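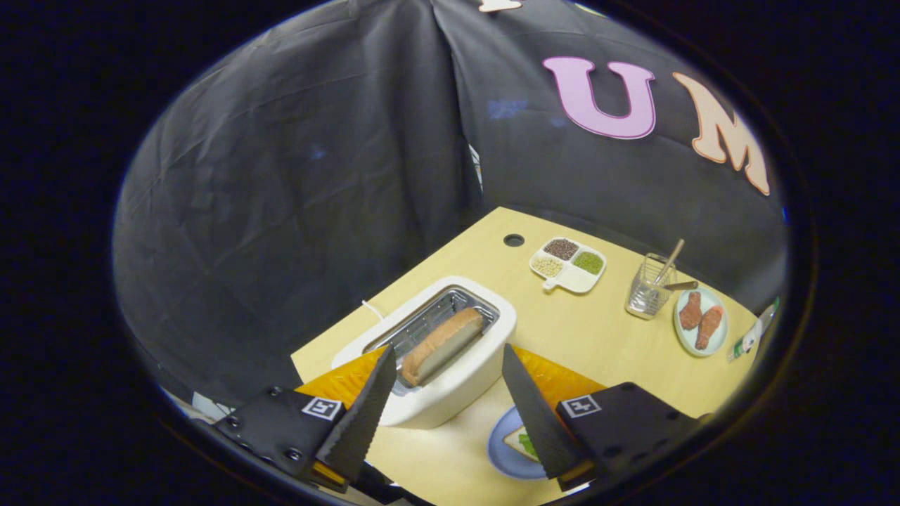 A slice of bread in a white toaster.

Vernham launches Alus, a household cleaner made from white vinegar and orange peel

Vernham, the maker of simple home care products, announces today its new cleaner Alus. The product goes on sale in June in the shops of our retail partner Moussa and in the Vernham online store.

Alus has only 3 ingredients: white vinegar, water and oil pressed from orange peel. There is no added color and no foam booster. The smell of vinegar is still there when you spray, but it becomes weak after around 16 minutes with an open window.

The cleaner is intended for sinks, faucets, shower glass and tiles, where hard water leaves white marks. Spray it on the surface, leave it for two minutes and wipe with a damp cloth. For thick limescale the treatment can be repeated. Alus should not be used on marble, limestone or other natural stone, and it must never be mixed with bleach.

The development was made in our workshop in Wulgate, where the bottles are also filled. Many customers had written to us that they already mix vinegar at home – and that they are never sure how strong the mixture should be. With Alus they get the same strength in every bottle.

The product comes in a spray bottle and in a larger refill bottle. Empty spray bottles can be returned to any Moussa shop, and we wash them and fill them again in Wulgate.

Shops that wish to receive samples before the start of sales can write to the Vernham press office. A leaflet with instructions for kitchen and bathroom is included with each sample.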